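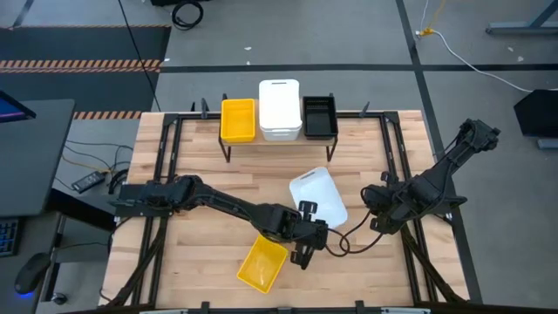

Istus is an open collection of notes on everyday storage containers: bins, baskets, trays, lidded boxes, and the shelves they end up on. It started as a list of what fits next to what in the Clendby workroom and grew from there, and we are very happy with how useful it has become! The whole thing is built around the lineup, our word for a few containers standing side by side at one level. Color and position go in first, then relative height, so a row with a yellow bin on the left, a taller white lidded box in the middle and a black tray on the right is entered as Y-W-B with the peak at 2. Containers lying elsewhere on the same surface get their own entries as "loose" and are never folded into the lineup, even if they look like a match for something in it.

Version and status

Current release: 2020-01-08. The collection is stable and we still add to it in small batches. The next batch is planned for April and will be mostly lids.

What's in the collection

564 entries, covering 83 containers. An entry is one container in one spot, so the same basket can turn up many times: on a shelf, on the tabletop in front of it, inside another basket, upside down on top of one. There are around 200 lineups, most of them three wide. Two-wide lineups are fine too. Anything wider than five is split, and the split is marked in the notes column.

The files are plain text with tabs between the columns. You can open them in any spreadsheet program, or in nothing fancier than a text editor (that's how most of it was typed in the first place).

containers.txt has one line per container
entries.txt has one line per container per spot
lineups.txt has one line per lineup, left to right
words.txt is the word list, with every term we allow and what it covers

Columns in containers.txt

id: a short code, never reused
color: one everyday word, such as yellow, white, black, clear
kind: bin, basket, box, tray, lid
wall: solid, slotted, holes, mixed
handle: none, slot, cutout, bar
rim: thin, thick, rolled
nests: yes, no, only with its own kind
notes: anything else

The wall column is my favorite part of the whole collection. When we began it was just "solid" or "open", and that turned out to be hopeless for baskets. A basket can have short rounded openings up under the rim, taller slots in the middle and thin slits near the base, all on one side. Looking at it from across the room you'd call it "a basket with holes" and move on, but small things fall out of one row and stay put in another, and for anyone storing clothespins or pens that's the entire question. So now there is a second file, walls.txt, with one line per row of openings, counted from the rim down.
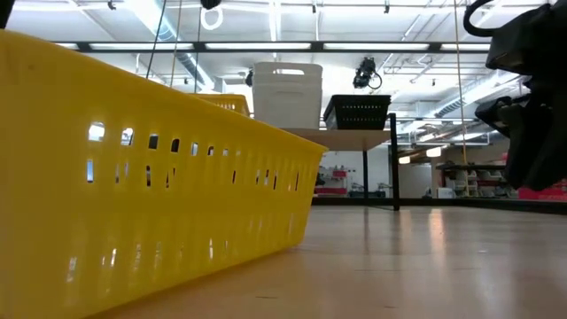

Rows are numbered from the top because the rim is easy to find on any basket, and the base often isn't. If a row changes shape partway along, write down the shape that takes up most of it. Leave the bottom row blank if you can't tell where it ends. A blank is always better than a guess, and we have cleaned up enough guesses to feel strongly about it!

Choosing a kind

Bin and basket cause the most arguments. We say basket when the side walls are pierced and bin when they are mostly closed. Handle openings don't count as piercing. A tray is wider than it is tall. A lid is a lid even when somebody is using it as a tray, and the notes column is the place to mention that. Some older entries say "lid or tray" and we have left them that way, since the container had gone back to Liao before we could check it.

Left and right

Always from the front of the shelf, facing it. If the containers were recorded from an angle, work out the front first and then write the order. Please don't enter a lineup as seen from behind. We found 200 entries with the order flipped in the first release and fixing them was a long evening. 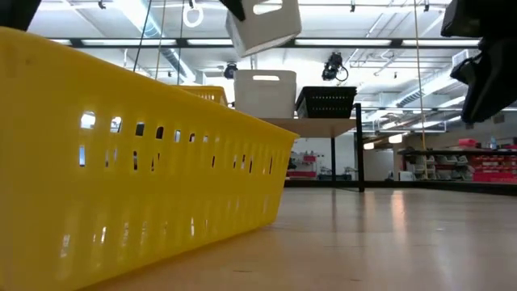 Large yellow basket in front; yellow, white and black containers at shelf height behind it.

Heights

Heights are relative only. The tallest in a lineup is the peak, and ties are written with a slash. We tried real measurements for a while with a folding ruler, but lids on, lids off and lids half on gave three answers for one box. Relative height is quick to write down and it's what people ask for when they want to know which one will block the one behind it.

A lid counts toward height if it is on the box. If the lid is lying loose, the box is measured by its rim.

What people have used it for

Zevier used the lineups to plan the shelving in a supply closet and sent back a lovely set of corrections to the word list. One reader is working through the nesting column to get a whole pantry's worth of baskets into a single stack. We'd love to hear about more of this, the odder the better.

Known gaps

Yellow, white and black are far better covered than anything else. Clear containers are thin on the ground, and fabric ones are missing.
Shelf material is patchy in the older entries. "Shelf" with nothing after it means it wasn't written down.
Nesting was tested with empty containers only.
Two ids were retired after we noticed they were the same tray.

Adding your own

Copy the blank lines at the bottom of containers.txt, fill in what you can and send the file to the Istus list. Use the words in words.txt where they fit. If none fits, make one up and tell us what it covers, which is how "rolled" got in.

Free to use, copy and change. Please keep the name Istus with it and say what you changed.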